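Chapter 4
Gathering Examples by Hand

4.1 Where this chapter starts

In Chapter 3 we treated the training set as something already sitting on a disk. A learning system took in pairs of observations and actions, and we asked how well it could predict the second from the first. We said almost nothing about how the pairs got there.

This chapter is about getting them there. For a system that sorts email, examples pile up as a side effect of people using email. For a system that has to fold a shirt, no such pile exists. Videos of people folding shirts are easy to find, but they don't record how far the fingers were open at each moment or where the wrist was in space. Those numbers have to be collected on purpose, by people doing the task with equipment that measures them.

There are three common ways to do it. In the first, a person moves the robot's arm directly and the joints record their own angles. In the second, called teleoperation, a person controls the robot from a distance with a second arm, a joystick, or a headset. In the third, no robot takes part at all. The person holds a gripper in each hand, of the same shape as the ones the robot will use later, and does the job with those.

We will spend most of the chapter on the third way. It needs the least equipment, it can be done in ordinary rooms, and it raises nearly every question that the other two raise.

4.2 One task, followed through

Our running example is the Tilel set, a collection of cloth-handling demonstrations that we return to in Chapters 6 and 9. The target for the first release was 2000 demonstrations. A demonstration is one complete attempt at the task, from the moment the operator starts recording to the moment the operator stops.

Cloth was chosen because it is hard to describe in any other way. A box can be given by three lengths, a position, and a direction. A piece of fabric can be crumpled in more ways than anyone could list, and a rule written for one of them is of little use for the next. Examples are the practical route.

The operators worked from a short task sheet. It named the item, gave the state it should be in at the start, and gave the state it should be in at the end. It did not say how to get from one to the other. Two operators could go about the same item quite differently, and both recordings were kept.

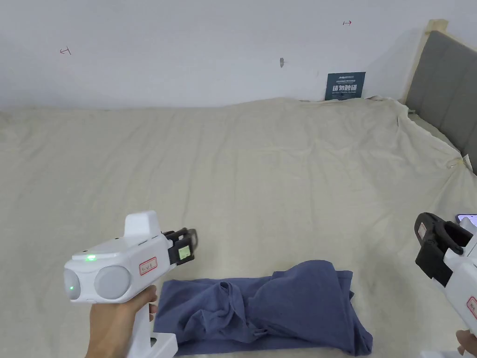
Alfie Bloxham objects to that last point. Leaving the method open, he argues, gives the learner two good answers to the same question, and a learner that averages them may produce a third answer that is bad. If one operator always begins at the left corner and another at the right, the average of the two begins in the middle, where there may be nothing worth gripping. He would write the method into the task sheet and throw out any recording that departs from it.

The objection is a serious one and we don't think it can be waved away. It holds with full force for the simple regression models of Chapter 3. It holds less well for the models in Chapter 7, which can represent several separate answers and pick one. There is also a cost on the other side. Operators who are told exactly where to place each finger slow down, and their recordings contain few recoveries from small mistakes. A robot makes small mistakes constantly, and it has to have seen some recoveries to make its own. Exercise 4.3 asks you to work through a small case with both kinds of data.

4.3 What gets recorded

A hand-held gripper of this sort has to yield at least the following at each time step:

The position and direction of each gripper.
The opening of the jaws.
One or more camera views.
A time stamp shared by all of the above.

The last item causes more trouble than the first three put together. Suppose the camera stream lags the jaw reading by a tenth of a second. In a slow reach this hardly matters. When the jaws close on the edge of a cloth, it means the system is shown an open jaw and told that it is closed. The learner has no way of finding out that the clock is wrong. It will simply learn to close at the wrong moment.

For the Tilel set, each session began with a check in which the operator opened and closed both grippers 8 times in view of the camera. The reading and the picture were then lined up by software. A session whose check could not be lined up was left out.

The cameras recorded at 60 frames per second. This is faster than most of the models in this book can use, and the recordings were thinned before training. Collecting at the higher rate and discarding later is usually the right order, as the missing frames can't be put back.

4.4 The state of the room

Beginners tend to give all their attention to the operator's hands and very little to what surrounds them. The learner makes no such distinction. Every part of a camera view is input, and if some feature of the room happens to go along with a certain action, the learner may come to depend on it.

A team at Fornorum met a plain case of this. Their first model folded well in the room where its examples were gathered and poorly next door. All the examples had been made on one surface, under one lamp, in the same afternoon hours. When the sessions were spread over several rooms, with the surface covering changed between them, the gap grew much smaller.

Entwistle, the handbook used by many of the operators, suggests changing one thing in the surroundings at the start of every session and writing down what it was. We would add that the starting state of the item should be varied at least as much as the room. Operators have habits. Asked to crumple a cloth, a person will crumple it in much the same way each time, and the set will be narrower than it looks.

4.5 Keeping and discarding

In the first month of collection, July, 92 percent of the recordings passed review. Whether that is a good figure depends on what the reviewers were asked to look for, and Section 4.6 takes up that question using the review sheet from Stilitz. Before reading on, write down the reasons you would accept for discarding a demonstration. Keep the list. You will need it for Exercise 4.5.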